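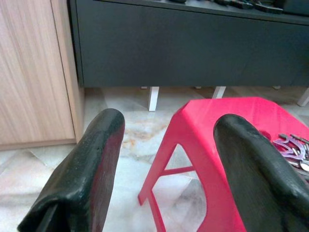

October, entry for the hallway and stools job, started a bit after 9 in the morning

OK, picking this up where I dropped it last week. The Tritcombe flat is getting its entrance sorted, meaning the stretch of marble floor between the front door and the kitchen, and the red plastic stool has ended up in the middle of it again with a bunch of keys on top. I've stopped fighting this. Every time I put the stool back by the kitchen door it wanders out to the hall, and whoever comes in next drops their keys on it (I do it too, I'm the worst one). So the plan for this month is to treat the stool as the key spot and see how far that gets us, before anyone spends money on a shelf.

Some notes on the stool first, for whoever reads this after me. It's the bright red-pink molded sort with the big arch cut out of the side and a crossbar partway down between the legs. The legs splay out, and that matters more than I thought it would! You measure the top, you think fine, it goes in the gap next to the shoe rack, and then the feet need more room than the top does and the whole thing sits crooked. I got caught by exactly this last time. Measure at the floor.

The top is glossy. Keys slide on it. Not a lot, but if you toss them from standing height they skate toward the far edge and sometimes go over, and keys on marble make a noise you can hear in the bedroom. Tried three things this morning:

First, a square of rubber drawer liner cut to the shape of the top. Works really well for the keys, they just stop dead. Looks terrible. Also the corners curl up because the edges of the stool are rounded over and the liner wants to stay flat. I trimmed it in by a thumb's width all around and that helped, but then it crept sideways whenever I brushed past it. Could tape it. Don't want tape goo on the plastic.

Second, a saucer. Good for one bunch, hopeless for two. Also a saucer on a stool in a hallway is asking for it, and I say that as the person who broke the last one.

Third, a cork mat left over from the Skaris kitchen (the round ones, we had a stack of them and I think this is the last). This is my favorite so far. Keys stay put, it's quiet, and it lifts off when somebody wants to sit down to do their boots up, which is after all what the stool was for in the first place. I'm leaving the cork on for the rest of the week.

Now the keys. The bunch with the purple tag is the one that lives on the stool. I do love that tag, it's a lavender sort of purple with a curl to it, like a wing or a flame depending on who you ask, and you can find it across a room. That's the whole argument for big silly keychains as far as I'm concerned. The plain bunches are the ones that go missing, every time. I went through the drawer with the spare sets while I had the kettle on and it took me ages to work out which was the cellar set, all silver, all the same size, no tags on anything. So I've ordered tags. Babaei had a mixed bag of colors for 799 and I got 2 bags - yes, that's far too many, but they'll get used at Gotangate as well, where the situation is worse.

Colors so far, write these in if you add one:

purple - the stool bunch, leave alone
green - cellar
yellow - bike shed and the side gate
white - spare front door
blue - not assigned, please don't grab it before asking

If you take a set out, put it back on the same ring. I know I sound like somebody's aunt.

11:40, back after a break

Moved the stool to where I'd like it to stay, with the arch facing into the room. With the arch facing the wall it collects dust underneath and you can't get the broom head through, with the arch facing out the broom goes straight in and you can do the floor under it in one pass. Small thing, but I sweep here and I notice. The marble shows everything, by the way. Dry broom first, then a barely damp cloth. I used too much water last time and got streaks that I was still looking at two days later.

The gap I've got to play with, wall to shoe rack, is 116 cm. The stool goes in there with plenty of room, even with the feet. I'd been thinking of squeezing in a second stool so people could sit down AND leave their keys somewhere, but then the door doesn't swing all the way and you end up coming in sideways with the shopping. One stool. If somebody sits on it, the cork goes on the shoe rack for a minute. Fine.

Checked the feet for grit too, turned it over and wiped each one. A bit of sand stuck in a plastic foot will scratch marble if it gets dragged often enough, and this stool gets dragged. Thought about felt pads but the feet taper and I doubt the sticky side would hold on that shape. There are slip-on rubber caps, I've used them on chairs at Gotangate and they were OK, though they go gray and start to look grubby. Parking that one.

One more thing I keep meaning to put down: the red fades. The stool from the Skaris balcony was this same sort of color once and it ended up a kind of tired salmon, and brittle with it, one leg went with a crack. So keep this one indoors please, even in summer, even just for the afternoon.

Left to do

Tags onto rings when the bags come.
Ask the Gotangate people if they want the leftover tags or if I should send them sorted.
Try the cork with wet gloves dumped on it, see if it stains.
Look for a second cork mat (check the box under the sink before buying one!).
Cellar lock is stiff, bring graphite.

Going for lunch. Purple bunch is back on the stool.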